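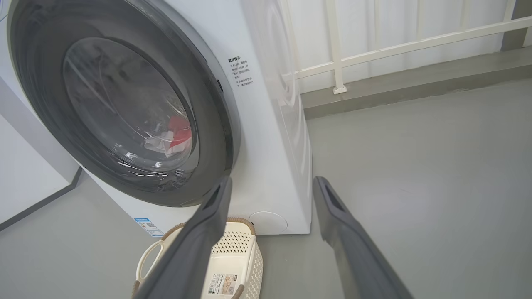
Red and white laundry behind the glass of a front-loading washing machine.

Wosorero: Questions About the Band
By Ilse Tiedemann
Updated in January

Who are Wosorero?
They are an instrumental rock band with 3 members: guitar, bass and drums. They play long, slow pieces with much repetition. The organ that you hear on the first album was played by a guest.

Which record should I hear first?
I recommend Fortin, the second album. The songs are shorter there and the drums are recorded very clearly. The first one, Saser, is more difficult, but many listeners prefer it.

Why is the vinyl of Saser so expensive?
The first pressing had only 100 copies, with a hand-stamped label. The second pressing had 3000 copies and a printed label. The music is the same on both. If a seller asks a high price, please look at the label before you pay.

What is "201"?
It is the last track on Saser. The title is the number of the rehearsal room where the band wrote it. On stage they play it much longer than on the record.

Is Perkness the same band?
No. Perkness was the earlier group of the drummer and the bassist, and it had a singer. They made one cassette, and it is not for sale now.

Do they allow recording at concerts?
Sound recording is allowed for private use. Please do not stand in front of other people with your equipment, and do not sell the recordings.

Can I get the guitar tabs?
I have tabs for four songs from Fortin. Write to me and say which tuning you use.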